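Filed under: Language & Community / Talks
By Ngọc Dương
November
14 comments | Share

Speaker notes: Names people call each other at work

Thank the library. Mention that the handout is on the back table and there are 130 copies.

Start with the Brannigan story. Two men on the loading dock had called each other "hillbilly" for years. Both grew up in the same county and both thought it was funny. A new supervisor from out of state heard it and used it in a meeting. One of them walked out. The company wrote him up for walking out. Pause there and let people react.

The question I get most is whether the word was offensive. I don't think you can answer that without asking who said it and who was in charge. The dictionary won't settle it. The supervisor signed the time sheets. His coworker didn't.

Say the word "hillbilly" plainly the first time. Don't do air quotes.

Second case, Tedgate. The school district there made a list of words students could not say. It ran to more than 200 entries. Teachers told me they stopped reading it after the first page. "Redneck" was on the list and "trailer trash" was not. A parent asked why at a public meeting and did not get an answer. I asked the same thing by letter and got a copy of the list.

Slow down here. Ask for a show of hands: who has been called something about where they come from? Then ask who has laughed along when they didn't want to. Don't call on anyone.

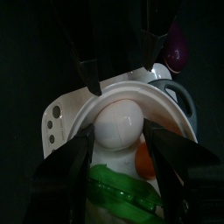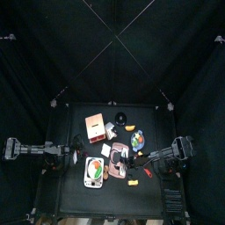
Egg-shaped object between two gripper fingers (first); tabletop with black cloth walls (second).

Third case, the Pleneck survey. They mailed 500 forms and asked people to rate words for insult on a scale. My problem with it is that the form left out the speaker. People wrote in the margins, "Depends who says it." The margin notes were not counted. Read 3 of them out loud, the short ones.

Someone will bring up race. Take the question. My view is that an insult about class or region can hurt, and it still does not carry the same history as a slur that was used alongside laws about where you could live and vote. Say that directly. If they want to argue, give it a couple of minutes and then move on.

Someone may also ask about my own name and how people say it. Fine to answer. Keep it brief.

Nikbridge example only if there is time. It is the radio host who apologized for the word and then repeated it in the apology.

Questions until 8:30. Collect the leftover handouts before the room is locked.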